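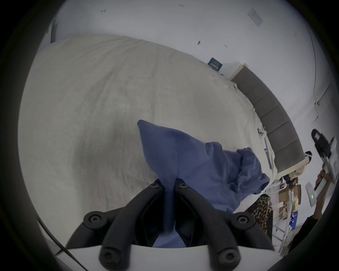
The Vukum logger keeps marking our grasps as "closed, empty" when there is cloth in the jaws. I reported this in October and was told to recalibrate. We recalibrated. It still does it, and I would like this ticket to stay open until somebody can tell me why. We are the student project group at Storkstead, working on cloth pickup with the hand-held grippers, and the label matters to us because the training script throws out every clip tagged empty. Take a pull like the one with the blue cloth, where the fabric is pinched between the fingers and drawn up in a tall fold. I don't see how anyone would call that an empty grasp, but it is the kind of clip we keep losing.

Ticket 165
Opened by: Thulani Cele
Group: Storkstead student robotics project
Software: Vukum logger, current release
Status: reopened
Priority: normal (I asked for high)

What happens

We start a session, do a calibration close with nothing in the jaws, then begin picking up cloth. The first few grasps are labeled correctly. After that the logger starts writing "closed, empty" on grasps that are fine. Thick towels are never affected. Thin cloth is, and so is a single layer of the bed sheet. In the last batch 17 clips out of 89 had the wrong tag. I went through all 89 by eye, so please don't send me the page on how to read the summary file.

What we were told, and what we did

Reply 1 said to recalibrate before each session. Done. No change that I can find.

Reply 2 said the finger screws may be loose. We checked every one with a hex key and none of them moved. I doubted this one from the start. A loose finger ought to mess up the towels too, and it doesn't.

Reply 3 said the cloth may be slipping out before the logger takes its reading. I watched the clips. In the 17 bad ones the cloth is still between the fingers well after the tag is written.

Reply 4 said it could be the lighting. The jaw width is supposed to come from the finger encoder. If the lighting matters, then the manual is wrong, and I'd like to know which.

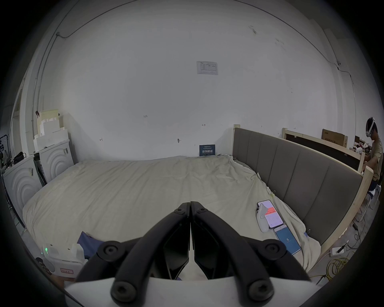
Jaws closed with no cloth between them, sheet rumpled toward the headboard.

A closed position like that is what the logger should be calling empty, and it does get those right. The trouble is that the threshold seems to be sitting too close to it. My guess is that the zero point drifts during a session, so that by the end a thin cloth and no cloth at all give the same number. I can't prove it, because the exported file only has the label in it and not the raw width. Is there a setting for that? The settings page mentions a "verbose export" but ticking the box gives me the same file with a different name.

Update, 31st January

Somebody on the Drornberg team's page suggested swapping to the Imai profile in the logger, which apparently uses a wider margin. I was not hopeful, and we tried it mostly so that I could write here that we had.

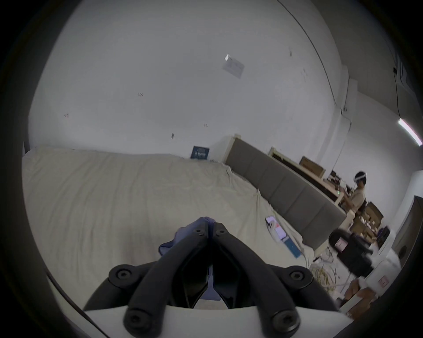
With the Imai profile on, the first batch came out with 4 wrong tags. Before anyone closes the ticket: that was a shorter batch, with a different person doing the pulls, and two of the wrong tags went the other way, "holding" when the jaws had shut on nothing. So it may be that we have just moved the line and are now wrong in both directions. I'd want to see the same person do the same cloths under both profiles before I believed it.

We also tried a second calibration close halfway through. That seemed to help for a few grasps. It also adds a pause that the person doing the pulls hates, and it splits the recording into two files which then have to be joined by hand.

Still needed from support

1. A way to get the raw jaw width out of the logger.
2. The actual threshold used in the default profile and in the Imai one.
3. A yes or no on whether the zero point is allowed to drift within a session.

I have switched off the automatic discard in our script for now, so we aren't losing clips, only time. Both batches are zipped and ready if you want them, but the upload form rejects anything over the limit and doesn't say what the limit is. Tell me where to put them.

Thulani Cele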